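Workshop tips: when a gripper drops a plate

Sep 22, 2026
Notes by Lowri Price, Kermani bench

The fault occurred on a plate transfer from the rack to the table. The left gripper closed on the rim, lifted, and let go 58 mm up. The log showed no alarm. Adesuwa Okeke repeated the cycle 50 times with the same plate and got 3 more drops, all from the same slot.

Cause: glaze dust on the finger pads. The pads still closed to the set width, so the controller reported a good grip.

Before the next run

Press the emergency stop before reaching over the mat. A paused program is not a stopped arm.

Wipe both pads with a damp lint-free cloth. Let them dry fully.

Check pads for a shiny patch near the tip. Replace them as a pair.

Pull each cable gently at the wrist. If the plug moves, reseat it with the power off.

Set the grip force on an old plate first. Raise it in small steps and stop at the first creak.

Changing the layout

Leave clear space in front of the plate rack. The fingers must come in open and straight, and a mug tree too close to the path will catch a wrist on the way back.

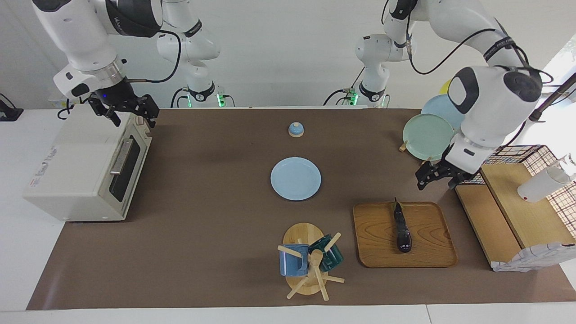 Run any new layout at low speed with one hand on the stop button. Kojo Kpodo uses 50 mm/s for the first pass and 200 mm/s after that.

If a plate breaks, stop both arms, not only the one that dropped it. Sweep, then vacuum the mat and the tabletop. Chips left under the mat will lift it enough to spoil the taught heights.

Write down the slot, the plate and the pad age for every drop. Spare pads are in the drawer marked Elholm.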